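Home > Kitchen & Table > Help
Shop Journal Help Visit Us Cart

Filed under: Mug Trees & Small Cups, Your Questions

Mug trees: the questions we get most

We love mug trees at Wilska. We have loved them since our first market stall, when we brought 4 of them and a box of cups and came home with just the box. You write to us about them more than anything else we carry, so Renu Gautam and I went through the mailbag and picked out the ones that keep coming back.

Do I need a mug tree if I already have a cupboard?

Need, no. But try one for a week! The cups you use every day end up where your hand goes anyway, and the shelf they came from is free for the big bowls. I only put my favorites on mine, and the ones from the back of the cupboard have stayed at the back, which tells you something about those cups.

How much room does it take up?

Less than a toaster, usually. Measure with the cups hanging, though. The base might be small, but the handles and bellies stick out past it on every side, and so will your knuckles when you reach in. Give it a hand's width of clear space all around and you'll be happy. And check the height if it's going under a wall cabinet, because you lift a cup up and off the branch before you pull it away.

Round base or one with corners?

Both stand up fine. I'm fond of the eight-sided ones myself. You can line a flat side up with the edge of the table, and they don't roll off when you lay the tree down in a drawer or a moving box.

Can I use one on a tablecloth?

Yes, and please do, it looks lovely. Pull the cloth smooth first. A fold under one side of the base is enough to make a tall post lean, and you'll notice it most when only half the branches are filled. If your cloth has a printed band or lettering down the middle, set the tree toward the back and leave the words showing.

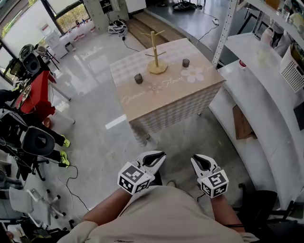

SETTING THE TABLE

What goes with a "Jasmine & Flower" cloth?

Dark cups! The beige is so soft that a small dark cup really stands out on it, and plain wood sits happily next to the white lettering. Two cups and a wooden tree are plenty for a little square table. Karla Magaña wrote to say she tried hers with bright yellow mugs and loved it, so don't let me stop you.

My cups don't have handles. Is a mug tree any use to me?

It depends on the cup. Narrow ones can sometimes go upside down over the end of a branch if the branch points up steeply enough. Try it with one cup over a folded towel before you trust it with the set. If the cup slides or tips, stand your cups beside the tree and save the branches for the ones with handles.

What order should I hang them in?

Lowest branches first, then opposite sides: one left, one right, one front, one back. Take them off in the reverse order. Dinesh Sengar, who looks after our shop floor, loads his heaviest mugs at the bottom and puts the espresso cups up top, and I've copied him ever since.

Should cups be dry before they go on?

Give them a quick wipe, yes. Drips run down the handle onto the wood and leave rings on the branches over time.

How do I clean a wooden one?

Damp cloth, then a dry one. No dishwasher and no soaking. Once in a while rub in a little food-safe mineral oil with an old T-shirt and leave it overnight. Ours gets this every October and it comes up beautifully!

The post on mine wobbles. Can I fix it?

Nearly always. Turn it over and look for a screw in the middle of the base. A half turn is often all it wants. If there's no screw, the post is glued, and a bit of wood glue in the joint and a night standing upright will do it.

Something we missed? Write to Shanti Awasthi at the help desk, or ask at the counter.

Back to Help Shipping Returns Gift Wrap Journal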